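Towel and Laundry Attendant, part-time (2 positions)
Prultumton Gym and Pool, Benddale
Posted 2025-10-12

Prultumton is a member gym with a weight room, a stretching room and a small indoor pool. We are hiring two part-time attendants to take care of towels and keep the workout rooms in order. The jobs start in November. One is for mornings and one is for evenings.

About the job

Every member gets a clean towel at the door and may take a second one after a swim. On a busy day we wash and fold 465 towels. Washing is done on site in the laundry room behind the front desk. Folding is done wherever there is a clear flat surface, and most often that means the padded benches in the stretching room during quiet hours. Folded towels go into baskets, and the baskets go to the spots where members pick them up.

You will spend more than half of each shift on towels. The rest is general tidying.

What you will do

Collect used towels from the bins in both locker rooms and by the pool.
Load, run and empty the washers and dryers. Wash cycles are set to 60 minutes and should not be shortened.
Sort clean towels and pull out any that are stained, torn or coming apart at the hem. These go in the rag box under the sink.
Fold or roll towels and fill the baskets.
Check basket liners for dirt and loose threads. Liners come off and are washed once a week.
Wipe down benches and mats before and after you use them for folding.
Put weights, bands and rollers back on the racks.
Sweep the stretching room at the end of the shift.
Fill in the laundry sheet on the clipboard, including any machine faults.

How we fold

We teach this on your first day, so you don't need to know it already. Lay the towel flat across the bench and smooth it out with both hands. Fold it into a rectangle and line up the corners. From there it either stays flat or gets rolled, depending on the basket. Towels stand upright in the baskets, side by side, so that a member can pull one out without disturbing the others. Do not stack them to the point where they lean over the rim.

White and colored towels can share a basket. They can't share a wash.

Washers are serviced by De Bruijn. If one stops in the middle of a load, write down the code on the display and tell the shift lead. Please don't open the back panel.

Who we are looking for

You should be able to stand, bend, kneel and reach for most of a shift. Full baskets are not very heavy, but a bin of used pool towels is, and you will push several of them on a cart. You should be comfortable working on your own for long stretches and being interrupted by members with questions.

Experience in a laundry, hotel, gym or hospital is useful. It is not required. You must be at least 18. We do ask that you be on time, as the morning attendant opens the laundry room and the front desk runs short quickly if the first load goes in late.

Hours

Each position is five shifts a week, four hours per shift. Mornings start at 6 and evenings start at 5. Both positions include one weekend shift. Schedules are posted two weeks ahead, and you may trade shifts with the other attendant if the shift lead agrees.

Pay and extras

Pay is by the hour and is discussed at the interview. Training time is paid at the full rate. Attendants get a free membership, a locker and two staff shirts. You may wear your own shorts or pants in a plain dark color. Closed shoes with a good grip are required in all areas, including around the pool.

After 8 weeks we sit down with you and go over how it is working out. Attendants who want more hours can train for the front desk at that point. Our other location, Pernetent, also hires from this group when it has openings.

How to apply

Fill out the short form at the front desk or ask the desk to email it to you. A resume is fine but we don't need one. Please list the hours you can work and the name of one person we can call who has worked with you. Interviews are held at the Benddale gym and take half an hour. They include a few minutes of folding, so that you can see what the work is like.

We will contact everyone who applies, whether or not we can offer an interview.

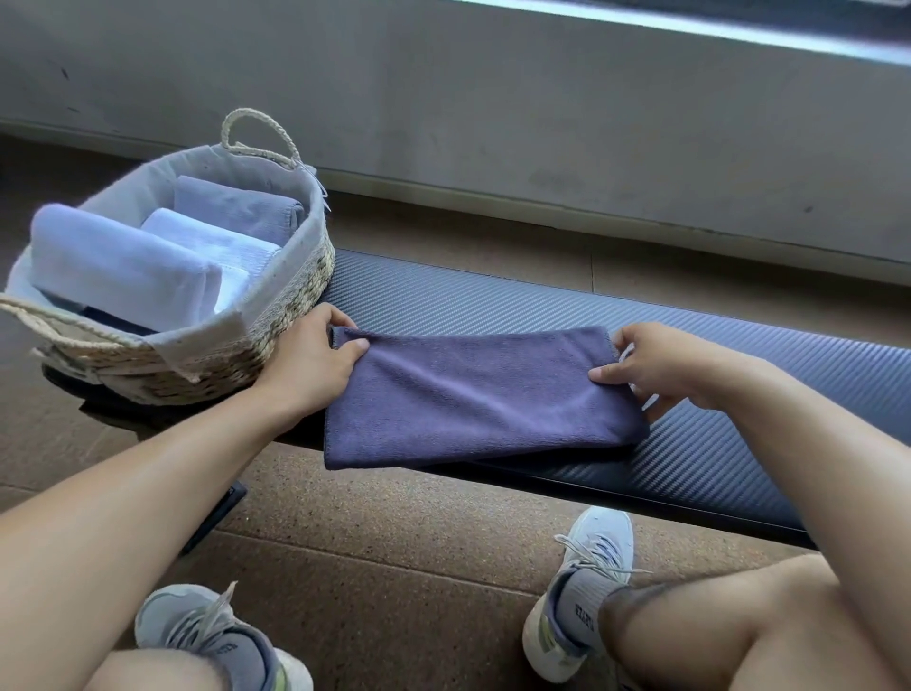
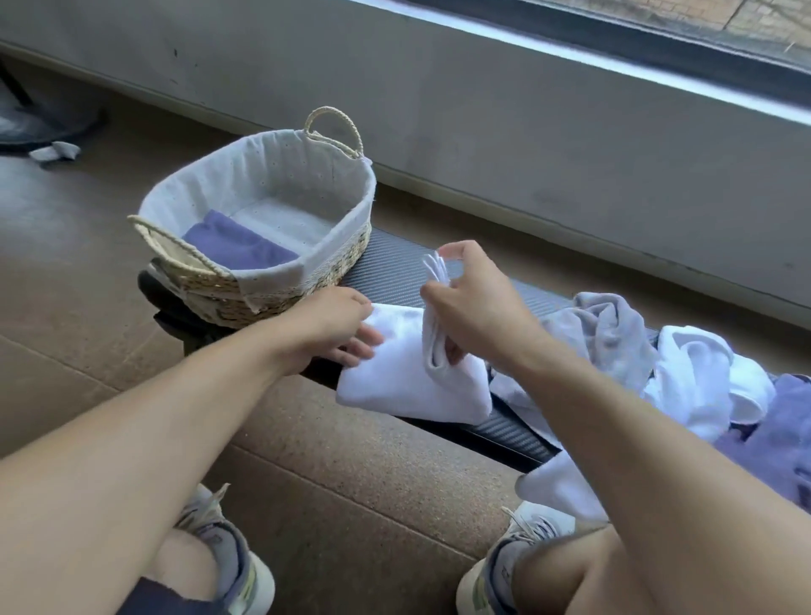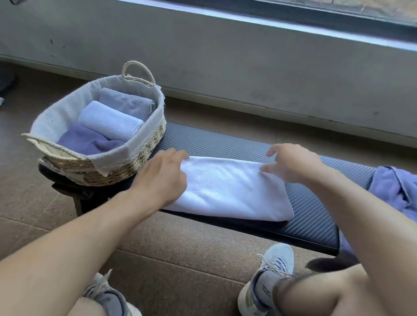

Folding towels at the bench, with the woven basket alongside.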